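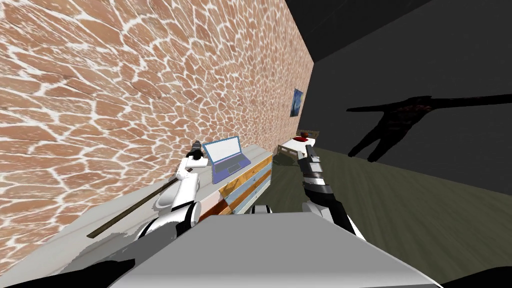 *Simulated room, tilted view: left gripper by the laptop, right gripper in the air.*

Grovthorpe's planner scores a run by whether the gripper arrives. I think that is the wrong metric. A rod on the counter close to a laptop is a clearance problem, and the log should say how close each link came to either object.

We replayed 48 runs in August. The planner passed 30 – the log held no clearance value for any of them. Drita Vasić wants the field made optional. I would make it required and fail the build without it.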